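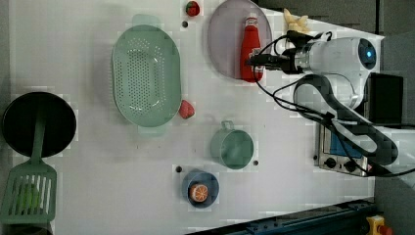 Okberg Pits Two Grippers Against a Toy Kitchen

LOVSTEAD, September — Okberg has finished a side-by-side trial of two robot grippers, the Stalter and the Polat, using play food as the judge. Each gripper made 454 picks on the same arm, with the same controller and the same camera settings.

The Stalter dropped 21 items. The Polat dropped 202, most of them strawberries, and has been sent back for softer fingertips.

"We had planned a dignified test with steel blocks," the company said. "The strawberries were harder."

A longer run of up to 3000 picks starts next month at the Lovstead lab. Results will be posted on the Okberg website, drops included.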